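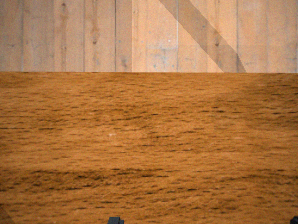
Why wood tables feel warmer than metal ones

I picked this topic at breakfast, so it's not exactly deep science, but I ended up really liking it! My question was simple: if a wood table and a metal table sit in the same room all night, why does the metal one feel so cold?

What I did

I used 2 boards, one pine and one steel, both from the Bokex hardware store in Elow. I left them in the Khoo building study room overnight and checked them with a stick-on thermometer at 7 in the morning. Same reading on both - I checked twice. Then I asked 10 classmates to put a hand on each one for 40 seconds and tell me which was colder.

What I got

All 10 said steel. Metal pulls heat out of your hand fast, and wood does it slowly, so your skin notices the speed more than the temperature (weird, right?).

What I'd change

My pine board was thicker than the steel, which bugs me. I'd also like to try cork and glass. My write-up had to stay under 700 words for the Clakov science fair, so the full table of answers is in my binder.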